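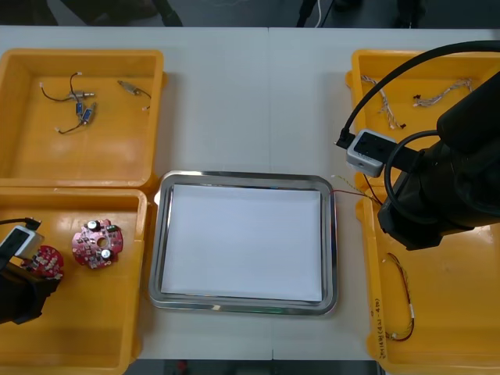

White table, four yellow bins and the steel tray.

Notebook, women's work history coding, Khaemba collection
Monday, April

Started 8:40. Continued with the second batch of the Khaemba household schedules. The question for this batch is how married women's paid work was recorded when the husband was the one answering at the door.

Batch size is 658 schedules. Of these, 171 leave the wife's occupation line blank while the remarks column mentions earnings by her (laundry taken in, lodgers, piecework sewing, market stall). The coding manual as written puts all 171 under "no occupation." I have stopped doing that. They now get code 7, "occupation blank, earnings noted," and the original field stays untouched so that the old tables can still be reproduced.

Consequence for the Fernach comparison: the Fernach schedules have no remarks column. Any married woman working from home there is invisible unless the occupation line is filled in. A straight comparison of employment rates between the two towns is not safe. Options:

a) compare only on the occupation line, and say so in the table heading
b) use the lodger entries as a partial substitute for Fernach, where the household roster lists unrelated adults paying board
c) leave Fernach out of the married women table

Going with a) for the draft. b) needs a test on a small sample first. Lodgers were sometimes entered as cousins, and I don't know how often.

Wording of the line. The Khaemba form asks for "occupation of head" and then "occupation of others, if any." The "if any" probably matters. Widows answering for themselves filled in the first line nearly every time, and with more detail than the wives got: "dressmaker, own account, two girls employed" against "sews." Same trade, possibly the same income. Widows should not be pooled with wives in the trade tables. I pooled them in the March run. That run is withdrawn and the file is renamed with the prefix OLD.

"Helps husband" is still unresolved. It turns up for shops, bakeries and small farms. Current practice:
- shop or bakery on the premises: code 4, family worker
- farm: code 4 only if a task is named (dairy, poultry, accounts)
- no business given for the husband: code 9, unclear

The farm rule is stricter than the shop rule and I have no good defense for it. It was inherited from the Loltik study, where the farm entries were a handful. Anyone with a view, write it in the margin.

Transcription check, 11:15. Re-keyed every tenth schedule and compared. Errors cluster in the age column (1 and 7 confused in the older hand) and in abbreviations. "Dom." had been expanded to "domestic servant" throughout. In at least some cases it means "domestic duties," in other words housework in her own home. These are opposite answers for our purpose. Reverted the expansion in the whole batch. The readings have to be made one by one with the roster open: if the woman is listed as a wife in the household, "dom." is housework unless a wage is given. If she is listed as unrelated, servant.

Pruvden is the next town. Over 3,000 schedules, two different form printings. The later printing drops "if any." If the wording has an effect, it should show there, with the same town and the same enumerators for at least part of the run. Plan is to draw 1,000, half from each printing, matched on district. Do not match on husband's trade at this stage.

Worth keeping in mind when writing up: a low count of working wives in the printed town reports was cited for decades as proof that wives did not work. The reports were made from the occupation line alone. Our introduction repeats the printed figure in its second paragraph without comment. Needs a sentence there, or the figure moved down to the section on sources.

To do
Rerun table 3 with code 7 shown separately.
Test lodger entries, Fernach, two districts only.
Fix the manual, page 12, "no occupation."
Find the enumerators' instructions for the later Pruvden printing. The catalog lists them, but the folder I pulled held the earlier set twice.

Stopped 4:30 with the "dom." readings done as far as district 5.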